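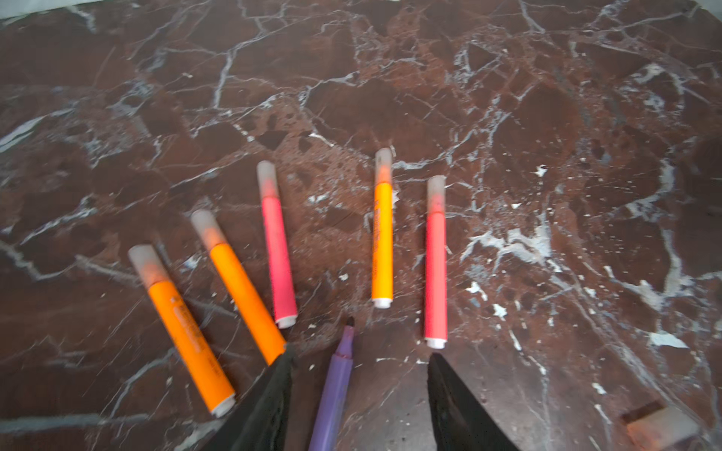

Vol. 3, p. 295

4.2 Loose pens and missing caps

The second part of the Breltora study deals with highlighters left lying on shared work surfaces at the end of a session. Section 4.1 treated pens returned to a pot or tray. A pen was counted as loose if it lay directly on the surface, whatever its distance from the nearest container, and as open if the cap was not on the tip. Caps fitted to the rear end of the barrel were recorded separately and the pen was still treated as open.

Over the three sites, 200 loose pens were logged. Bodden contributed the largest share, which was expected, as its reading room has no fixed pen storage and users carry pens from one table to the next. At Strazds the pens are kept in a drawer below the worktop. Records from the Friday sessions at Strazds were kept in the sample although the room closes early on that day. Excluding them did not change the ranking of the sites.

Open pens were harder to find among closed ones than we had assumed. The caps on many highlighters are translucent and frosted, and take on a faint tint from the tip inside, so that a capped orange pen shows some orange at both the barrel and the cap (Fig. 3). A quick look across a group of mixed pens can therefore miss the one that needs attention. Observers were told to check each pen at the tip end and to ignore the rear, where a white plug may be mistaken for a closure on the writing end. Agreement between observers improved once this instruction was added to the recording sheet in February. 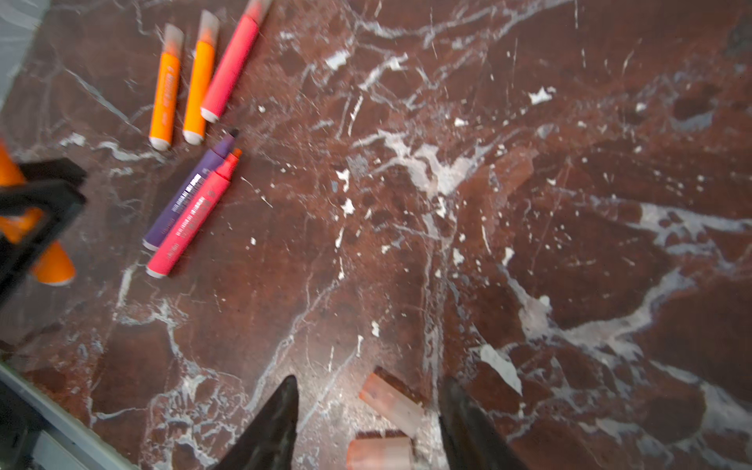 The colour recorded for each pen was that of the barrel. Early sheets had allowed either barrel or tip to be used, and the two do not always agree to the eye. Some observers had also tried to work from the printing on the barrel, but this was given up as too slow, the text being small on most makes. The difficulty with tips can be seen in Fig. 4, where the hot-pink pen has an exposed tip that looks orange-red and the tip of the purple pen beside it looks merely dark. Entered by tip alone, the first might well be grouped with the orange pens further up the surface. Sheets that used tip colour were recoded where the barrel colour could be recovered from notes, and otherwise dropped from the colour analysis.

Grouping was scored independently of capping. Pens were placed in one cluster if the gap between neighbouring barrels was less than the length of a cap, and direction was noted as parallel or mixed. Touching pens always formed a cluster. The type of surface was entered as plain or patterned, with veined stone counted as patterned.

Open pens were closed by the observer after each record had been completed, using a cap of the matching colour if one could be found. Where none could be found the pen was put in a Rilladine sleeve and left in its original position. Pens without caps at the following visit were entered again as new records. This rule inflates the figures for Bodden slightly, and the adjusted values are given in Table 3.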